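**February 2026** – Fornwood has started a second round of demonstration recording for its container-handling model, using hand-held grippers in place of teleoperated arms. The work is being done with Cukovetti, which supplies the gripper hardware, and covers jars, tins, and lidded pots of the kind found in home kitchens.

The first round, completed last April, was limited to empty containers with screw caps. A policy trained on that data handled plastic tubs well but performed poorly on glass, where reflections and see-through walls made the grasp point hard to estimate. It also tended to close too high, on the lid or its seal, and so pulled the container open during the lift.

Round two is meant to correct both faults. It uses 21 container types, most of them glass, and each is recorded with and without contents. Operators carry out four basic tasks: pick and place, rotate to a marked angle, hand over to a second gripper, and set down against a neighboring object. Each task is repeated at four fill levels, from empty to full. Lids stay on throughout. Opening and closing are planned as a separate set.

An operator holds the tool in one hand and moves it as a robot wrist would move. Video is captured from a camera on the tool itself, and finger opening is logged alongside it. No robot is needed at the recording station, so sessions can be run on ordinary tables in different rooms with different lighting. Fornwood says variation in background is wanted – the first data set came from a single bench, and the model learned the bench.

Episodes are kept if the fingers make contact on the body of the container and the grasp holds until release. Slips are labeled and stored separately for use in failure detection. Episodes where the operator steadies the container with the free hand are dropped.

A glass jar with a round bamboo lid and a white sealing ring, part filled with dried goji berries and other pieces, is gripped below the lid with one finger on each side.

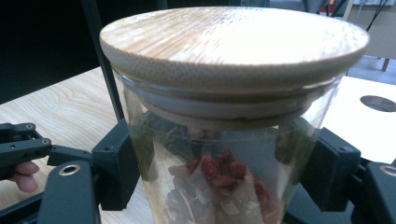
## Release and next steps

Annotation is being handled by Hallgrímsson, which will mark contact, lift, and release times for every episode. Labels are checked by a second annotator before they enter the training set.

Recording is scheduled to run for eight weeks. The trained policy will then be tested on Flitier, Fornwood's two-arm bench system, with container types held out of the training data. Fornwood has not decided whether the recordings will be made public.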